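Threads > Prys Meredith > Moving my mother's restaurant to a new kitchen

I've been asked a few times how the move went, so I'm putting it all in one thread. My mother ran a 76-seat lunch place in Preltolton. The lease ended in December and we moved to a smaller spot across the river.

The new place seats 40. That number came from the fire inspector. We had planned on more and had already paid for the chairs.

First thing I'd tell anyone: measure the back door. Our range was 2 inches too wide with the handles on. Uriel Barajas took the handles off in the alley and put them back on inside. Took him most of the morning.

The walk-in cooler did not come with us. It was built into the wall and belonged to the landlord, which we found out by reading the lease in November. Read the lease before you get quotes on moving things.

We bought a used reach-in from Górecki, the restaurant supply place by the rail yard. They don't deliver upstairs or down steps. They will tell you this if you ask and not otherwise.

Permits. You need the plan review before the health inspection, and the health inspection before the sign permit. I did the sign first and had to pay for it again.

Rafia Ansari did our plan drawings. She caught that the hand sink was too far from the prep counter. Moving a sink on paper is free. Moving it later was quoted to the place next door at a price I won't repeat.
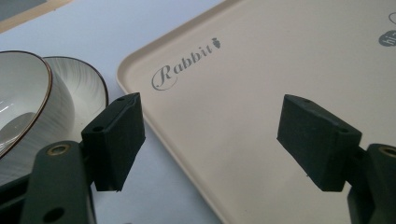 Menu next. The old one had 31 items and we cut it to 14. My mother was against this until she saw the size of the new prep counter. The lamb pie stayed. The fish soup is Friday-type food and she makes it when she feels like it.

People complained about the chicken and rice being gone. It's back as of last month.

Staff. Four people came over with us and two didn't, because the bus doesn't run to the new side after 9. I should have looked at the bus schedule before signing. Fulgencio Espinoza drives two of the others home and we pay his gas.

Suppliers: call every one of them yourself. We sent an email to all of them. The bread kept going to the old address for six days. The new tenant there is a phone repair shop and they were very decent about it.

Utilities took longest. The gas company needs the old account closed and the new one opened as two separate requests, and they don't talk to each other. We had three days with power and water and no gas. We sold cold sandwiches.

Somebody asked about the point-of-sale system. We use Zarari. Changing the address was easy, changing the tax district was not. Call them, don't use the form. The receipts had the wrong rate on them for two days and our bookkeeper, Inna Sydorenko, had to go through them by hand.

Things we threw out: the old steam table, a mixer with no guard, 300 paper menus, every lid that didn't match a container. Things we threw out and then had to buy again: the big colander, the step stool, door wedges.

We printed 200 cards with the new address and left them at the old counter for the last three weeks. Regulars took them. I'd say half of our first week was people holding that card.

Slow part of the day is still 2 to 4. At the old place we had the office crowd for late coffee. There are no offices here. We're going to try closing at 3 and opening again for early dinner.

Would we do it again: my mother says no. The rent is lower and the roof doesn't leak, so I say yes. Ask me after the first summer, the new kitchen has one window and it faces west.

Correction to the post on permits: the grease trap form goes in with the plan review, not after it. Rafia just texted me.

More from this account
Reading a commercial lease when you have never read one
What we pay for linen service
Lamb pie, the version for home ovens
Replying to Wavwood about secondhand chairs

Contact | Terms | Back to top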